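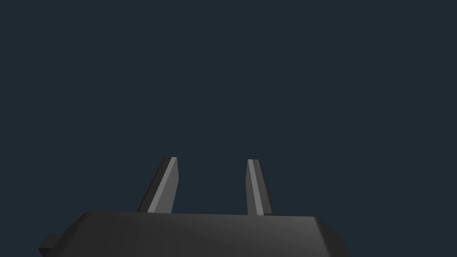

Kazuhiro Kaneko wrote back to the abstract for this talk with a single question, which was whether we had considered just collecting good data in the first place. Read that out loud. Pause. Let the people who have done this for a living laugh, and wait for the rest.

Then: hello, thanks for having me, I work on Grilonex, I'm going to talk about gathering demonstrations in simulation. Skip the bio. It's on the program and it's out of date there too.

Opening point (keep it under a minute). A learning system copies what people show it. So before we can complain about the model, we have to look at what we showed it. I put this off for most of a year and recommend the same to anyone who values their peace of mind.

How it works, for those outside the field. An operator drives the simulated robot by hand. We save what the robot's cameras see and what every joint is doing. One attempt at one task is an episode. Put enough episodes together and you train on them. That's the whole recipe, and it took us 12 meetings to agree on what the word "attempt" means.

Ask the room: who here has a written rule for when an episode starts? Expect few hands. Ours used to start when the operator pressed record, and operators press record and then think. Some of them think for a long time. The model learned to think for a long time too. It would hold perfectly still at the start of every task, very dignified, and the first demo at Stindport was a roomful of people watching a robot consider its options.

Fix for that: trim the start to the first real motion, keep a short lead-in. Don't trim by hand. I trimmed by hand for a week and my idea of "real motion" on Friday had nothing to do with the one I had on Monday. 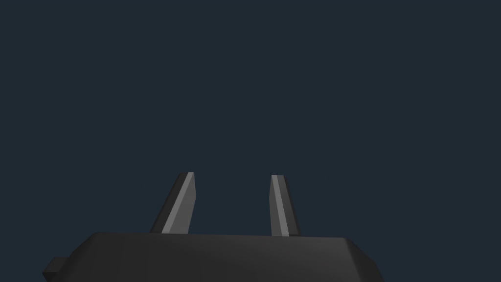 The end of an episode is worse. The operator finishes, feels good about it, and lets go of the controls. The arm drifts. We kept the drift, and so we taught the drift, with great care and at full frame rate. We now have the operator press a key when the task is done and everything after it goes in the bin. People forget the key. There's a second rule for when people forget the key, and I won't take you through it unless someone asks.

(Someone will ask. The answer is: 3 seconds without joint motion counts as done, and yes, it misfires on slow operators, and yes, we know.)

Next part, variety. The slow section, so drink some water.

The old Shibata set had 5 operators and looked healthy on paper. Then we plotted the paths and one person had recorded most of it. Fast, tidy, always came in from the same side. The model came in from the same side as well, including when there was something in the way. I used to call that operator our best, and I still do, but I now ask them to be a bit worse in different directions.

What we change between episodes now: start pose of the arms, where the items sit, which items, where the furniture is, light. What we leave alone: the task wording. We let people write their own task wording once. "Put it there" is a complete sentence and a poor label. 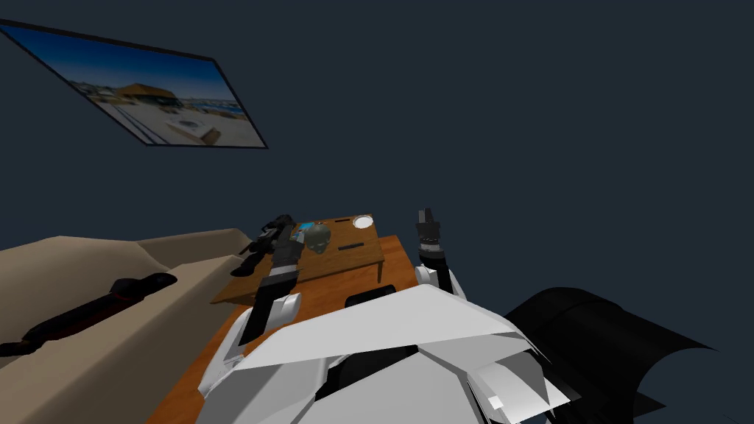 Small table with the robot's grippers up beside it, simulator view.

Talk over this slide, don't read it. The thing to say is about clutter. With one object on a table the operator reaches for the object. With several, they make choices, and the choices are the part we're paying for. Which arm, which item first, what to steer around. Cluttered episodes are slower to record and more of them fail.

Keep the failures! Say this twice. We deleted ours for months because they made the folder look bad. A dropped item followed by a second try is a recovery, and the model has to get recoveries from somewhere. Tag them, store them apart, decide later.

Storage, briefly. Cument handles the indexing. It has 2 ways to delete an episode and one of them deletes the episode. Pick your battles here, the Cument people may be in the room.

If time is short, drop the labeling story and go straight to questions. If time is long, tell the labeling story, the September version, and leave out the spreadsheet.

Likely question: does it transfer to the real robot? Answer: partly, better for reaching than for grasping, ask me over coffee.

Likely question from Kaneko: see top of page. Answer: we considered it.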